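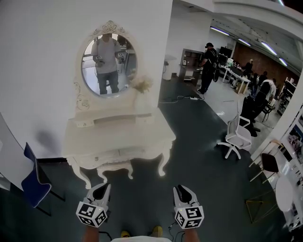

Tracking software. The meeting opened with the state of the pose tracker, release 30 of which has been in use since Wednesday. The tracker recovers the position of each hand-held gripper from the square markers on its cube mount, and the group considered how it should behave where a mirror is in view. At the white dressing table the oval mirror returns a reflection of the operator with a gripper in each hand, so that a second pair of devices may be offered to the detector. It was reported that the present filter rejects reflected markers by their reversed pattern, but that the rejected detections are still written to the log and slow the later stages. It was agreed that they should be dropped before the pose solver is called. The floral crest and scrollwork of the mirror surround were not thought likely to produce false markers.

Filed under: Minutes and Papers > Software Working Group

1. Minutes of the previous meeting
Accepted with one correction: under item 4, "Pudwood" should read "Trudmont".

2. Planning
The Ellik planner now accepts two-handed trajectories without splitting them by arm. Of the 1000 sequences replayed in simulation, 90 were refused on joint limits. Most of the refusals occurred when both wrists turned inward at low height — the drawer tasks in particular. Members asked that the planner report which joint was at fault, as the present message gives only the time step. ACTION: planning team.

3. Control
The Pudwood controller continues to hold its last command when a pose is missing. It was proposed that the arm should slow to a stop after a short gap. The proposal was supported in principle, but the length of the gap was not settled and the item is carried forward.

4. Tooling
The Quispe viewer fails to open recordings in which the left and right streams start at different times. A repair is held in the Trudmont branch and awaits review. Ticket 1929 is to remain open until the older recordings have been converted. ACTION: tooling team.

5. Any other business
A request for written guidance on naming of sequences was noted. A draft will be circulated in June.

The meeting closed at 4.15 pm.

0 comments | 3 shares
Search minutes and papers Go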